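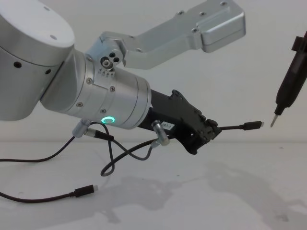 Notes for the Didel cable drawer, v2. Sorting and plugging small cables at a table, that's all it covers. Every cable gets picked up, turned the right way, plugged in or put back in its tray. Most of the set is USB, like the black one with the short silver tip, held out straight over the white tabletop. Straight is what you want before you try a plug. Droopy ones are their own category, see below.

Last edit March 10, 2022

## Whats in it

- 42 cables, all tagged in `cables.csv`
- 3 trays: short, long, odd
- 2 hubs to plug into, one flat on the table, one on its side
- Baysal power strip, only used for charging, ignore it in the labels

## Columns

| name | meaning |
|---|---|
| `cable_id` | tag number |
| `len_cm` | end to end, plugs included |
| `color` | black, white, gray, other |
| `grip` | `plug`, `neck` or `cord` |
| `result` | `in`, `half`, `missed`, `dropped` |

`grip` = where the cable is held when the try starts. `neck` is the stiff bit right behind the plug. Use `cord` for anything further back.

## Labeling

- One row per try, not per cable
- `half` means the tip is in the port but not seated. Push test after, by hand
- Wrong way up and turned over = same try
- Dropped on the floor: write `dropped`, start a new row
- Tangles go in `odd` till somebody undoes them

Long cables (over 50 cm) sag a lot and drag the plug sideways. Coil the spare length loosely and leave it flat. No twist ties, they catch on things.

## Known problems

- Tags fell off a few of the white ones in August. Re-tagged by length, might be swapped
- Tray names in the Skallodby folder are the old ones (`A`, `B`, `junk`). Map is in `trays_old.txt`
- `color` for the braided ones is a mess, dont trust it
- Side hub has one loose port. Rows marked `port=4`, leave them out if your comparing results

## To do

- [ ] merge Vundari rows, different column order
- [ ] new tags that stick
- [x] measure lengths again
- [ ] audio cables?? maybe a separate set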